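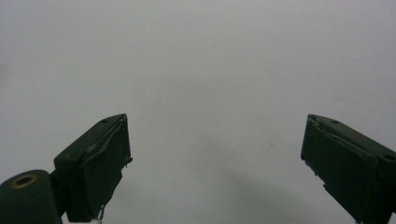

濃い緑色の一対のグリッパーフィンガー

報道関係各位
11月
株式会社テルナー通信

アリア商事の本社移転に伴う電話・ネットワーク基盤の更新を完了
3拠点536回線をクラウド型電話システム「Foma」に統合

法人向け通信設備の設計・保守を手がける株式会社テルナー通信(以下、当社)は、アリア商事株式会社(以下、アリア商事)の本社移転に伴う電話およびネットワーク基盤の更新業務を完了し、新本社での本番運用を開始したことをお知らせいたします。

■背景
アリア商事では、旧本社、物流センター、チャベス営業所の3拠点がそれぞれ個別に構内交換機を保有しており、拠点間の通話には外線を使用していました。主装置の部品供給が終了に近づいていたことに加え、本社の移転が決定したことから、同社は設備の移設を見送り、全拠点の電話環境を一括して更新する方針を定めました。

■実施内容
当社は現地調査から番号移行、利用者研修までを一貫して担当いたしました。主な内容は次のとおりです。

・内線536回線のクラウド型電話システム「Foma」への移行
・新本社における構内配線の敷設(情報コンセント603か所)
・無線アクセスポイント56台の設置および電波測定
・代表番号および部門直通番号の継続利用に関する手続き
・受付、コールセンター担当者を対象とする操作研修

切り替え作業は業務終了後の午後8時に開始し、翌朝の始業前に全番号の発着信試験を終えました。旧設備は一定期間並行して稼働させ、ファクシミリおよび警備回線の移行を確認したうえで停止しております。また、移行に際して3,217件の共有電話帳データを整理し、各拠点の端末から共通で検索できるようにいたしました。

■お客様のコメント
アリア商事株式会社 総務部長 サライ・クエバス氏
「移転にあたり最も懸念していたのは、お取引先からのお電話が一時的にでもつながらなくなることでした。早い段階から部署ごとの着信ルールを確認していただき、移転初日から通常どおり受注業務を行うことができました。」

■当社コメント
株式会社テルナー通信 導入支援本部長 オレスト・ザハルチェンコ
「通信回線の手配には数か月を要する場合があります。今回は物件の契約前からご相談をいただいたため、配線経路の検討に十分な時間を充てることができました。今後も保守窓口を通じて、安定した運用を支援してまいります。」

■今後の予定
当社は引き続き3拠点の監視および保守を担当いたします。来年度には、物流センターの構内用携帯端末の更新と、通話録音機能の追加を予定しております。

■本件に関するお問い合わせ先
株式会社テルナー通信 広報室
担当:曹、ミラニ
受付時間:午前9時~午後5時30分(土日祝日を除く)

※本リリースに記載の内容は発表時点のものです。予告なく変更となる場合があります。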